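La merienda

Kaiwen Qiu llegó a las 4 con la llave de otro. Piso vacío no, piso a medio vaciar. Que era peor.

La casera quería todo fuera antes de noviembre. 800 de fianza. Eso le había dicho por teléfono, dos veces, como si él no supiera contar.

Empezó por lo grande. Las cortinas, dobladas mal. Una lámpara de Gellby que ya no encendía – a la bolsa. Los libros de su hermana, los de la carrera, esos a la caja buena. Y luego lo de la niña. Lo había dejado para el final y el final era ya.

La cocinita. Dios. La cocinita.

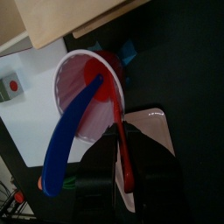
Su hermana la compró en Dalten, en la tienda de la esquina, el invierno que no pagaron la luz. Primero la cocinita y después la luz, así era ella. Kaiwen se enfadó muchísimo. Gritó, incluso. Y a la semana estaba sentado en el suelo con las rodillas en las orejas, bebiendo sopa de aire. La cuchara azul, larga, para él. La roja para la niña, siempre, y pobre del que la tocase. La taza del borde blanco era la de las visitas, y las visitas eran él tambien. Señor Mercado, lo llamaba. Pase, señor Mercado, ¿tiene hambre? Tenía hambre. Venía de 25 cajas de naranjas y un autobús.

– ¿Más sopa?
– Un poco más.
– No queda.

Y se reía. Seis años y ya sabía hacer el chiste ese, dejarte con el plato en alto.

El teléfono. La casera. No lo cogió.

Buscó papel de periódico. No había. Envolvió los platos en una camiseta suya, luego en otra. La caja decía Budell en un lado, de cuando la mudanza anterior, y la anterior a esa. Cinta. ¿Dónde estaba la cinta? En el baño, claro, a saber por qué. Volvió corriendo, como si algo se fuera a escapar.

Despues los bloques, el cuchillo de mentira. Con el cuchillo rojo se partía la tarta, y la tarta era lo que hubiera. 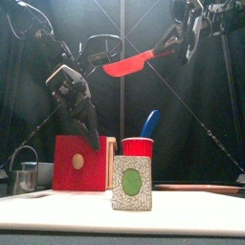
Un zapato, una vez. Un jabón. Un día la partieron a ella, a la madre, dormida en el sofá después del turno, en seis trozos, muy serios los dos, muy callados para no despertarla. El pie fue para el señor Mercado. Ella abrió un ojo y dijo que al menos le dejaran la cabeza, que mañana trabajaba.

Ahora trabajaba lejos. La niña con ella, en un cuarto con ventana al puerto. Mándame lo suyo, le había escrito. Lo mío me da igual.

Cerró la caja. La abrió. Sacó la cuchara azul, se la metió en el bolsillo del abrigo, el mango asomando. Cerró otra vez, cinta, más cinta, la dirección con letra de médico.

Sonó el timbre. Bajaba ya, dijo. Que bajaba.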